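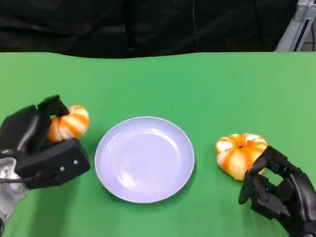

4.2 Does plate colour change how much fruit people take?

The claim that a pale plate makes citrus look riper, and so more likely to be eaten, rests mostly on Mockus, whose 30 diners all ate at one long table and could see each other's servings. We doubt that design can separate colour from company. Okoth's reanalysis dropped the 7 diners who had been served last, and the effect shrank to nothing worth reporting.

Figure 3 shows a white plate on a green cloth, with mandarins already peeled. Peeling matters more than earlier authors allow. In the Gelberg canteen study, whole and peeled fruit were pooled, and a person who can't be bothered with the skin was recorded as disliking the colour of the dish.

We are no more confident about the cloth. Vanags (personal communication) favours green as a neutral ground for orange flesh – an odd choice of word, given how strongly the two contrast. We kept it for comparability with her Stistora trials, and grey would have been easier to defend. White pith left on the segments is a further nuisance; 13 raters scored it as dryness, whatever the plate beneath.

Figure 3. Peeled mandarins and plate on green cloth.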